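The arm in the garage, part four: the box wins again

Oct 13, 2022

When I started this project I told myself it would be a summer thing. Summer ended, then September ended, and I now own a secondhand robot arm, a simulator that makes my laptop sound like a hair dryer, and a deep personal grudge against a box.

For anyone who wandered in from a search engine: I'm building an arm called Thambiah that lives on a workbench in my garage in Hodport. Its job, if it ever has one, is to take boxes of screws and other junk off a shelf and put them in front of me, so I can stop getting up. I have calculated how long it would take for this to pay off in saved walking and I'm not going to share the result.

The arm itself arrived with one bad joint and no manual. I replaced the joint in part two. In part three I wired up a wrist camera, mounted it slightly crooked, and then decided that correcting for crookedness in software would be a good learning experience. It was, in the way that touching a stove is.

Before letting the real thing near the shelf I've been running everything in simulation. The simulator is a free one called Torkach, and I like it a lot more than I did a month ago, mostly because I finally read the page of the docs about units. I had been feeding it millimeters. It wanted meters. For two evenings I was the owner of a gripper the size of a parking structure.

With that fixed, I built a small practice world: a floor, some boxes, the arm, and a virtual camera in the same spot as the one on the real wrist. The floor texture is a hexagonal stone tile that came in the sample pack. My actual garage floor is concrete with an oil stain shaped like Ohio, but the tile gives the vision code plenty of edges to chew on, and it's nice to feel like I'm doing robotics in a hotel lobby.

Then I wrote the approach routine. The plan goes like this. The arm looks at the box from far away, works out where the edges are, lines up, opens the fingers, moves in, closes, lifts. I wrote it in one evening and felt extremely clever until I ran it.

What it does is look at the box from far away, work out where the edges are, line up, and then keep going until the box is the whole world. Once the camera is that close, the edge detector has almost nothing to work with. All four corners are gone. The code that estimates the box's width shrugs and returns the last number it liked, and the last number it liked is wrong.

I spent a long time blaming the detector. I turned the contrast up, then down. I changed the box from a cheerful orange to a dark red with some speckle in it, on the theory that a bit of texture would help it judge distance. The speckle is so faint and the red so dark that I may as well have asked it to read a blackboard at night. I did 62 runs with the new color before admitting that the color was a hobby and the problem was elsewhere.

The view from the wrist makes the trouble pretty plain. One long edge on the right, running down at a slant, and otherwise a wall of maroon with the fingers standing open in front of it.

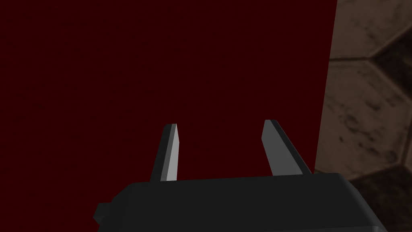
What I tried next

The first idea was to stop earlier. If the detector goes blind near the box, don't let it look when it's near the box. I had the arm take its last good measurement from farther back and drive the rest of the way on faith. This worked nicely whenever the box was where the arm thought it was, and on the other runs it pushed the box across the floor like a shopping cart.

The second idea was to use the one edge I still had. A single straight line is better than nothing, and you can get an angle out of it. So now, when three of the four sides disappear, the code holds on to whichever is left and tries to rotate the wrist until that edge stands vertical in the view. It took me far too long to get the sign right. For an entire evening the arm saw a slanted edge and carefully made it more slanted, with great confidence, like me hanging a picture.

The third idea was to check whether the box even fits in the gripper, which you would think might have been the first idea. The fingers open to 32 millimeters. I had been modeling the big screw boxes, the ones I bought in bulk from a hardware outfit called Jastis, and those are wider than that in every direction a box can be wide. No grip from the front was ever going to work. I had written a routine for picking up a thing that can't be picked up, and then tuned it.

I'd like to say I took this well. I went inside and ate cereal over the sink.

Where it stands now

The current plan is to quit grabbing these boxes by the body and go for a tab instead. I've drawn a little folded handle that sticks out of the front, narrow enough for the fingers, and I'll put one on every box on the shelf. In the simulator the arm found the tab and closed on it in 17 tries out of the last batch before I broke something else and had to stop. I'm choosing to remember the 17 and not the batch.

The edge-following code stays in, by the way. Having the wrist squared up to the face of the box before it reaches for a tab seems to matter quite a bit, and I'm not throwing away an evening of sign errors.

I've also added a rule that when the red fills too much of the view, the arm backs off and looks again. I set the cutoff by feel. The log file from the first night with this rule has 799 lines in it, and most of them say "too close, retreating," which I've started to hear in the voice of a nervous butler.

Still to do: print the tabs, recheck the joint I replaced (it has a click now – a new click, different from the old click), and move the camera a little higher so it isn't staring straight over the top of its own gripper housing. The real shelf also needs to be screwed to the wall before anything with a motor gets near it. That one has been on the list since part one.

If you've done close-range grasping with a single cheap camera and have opinions, the comments are open. If your opinion is that I should have measured the box first, I've got that one already, thanks.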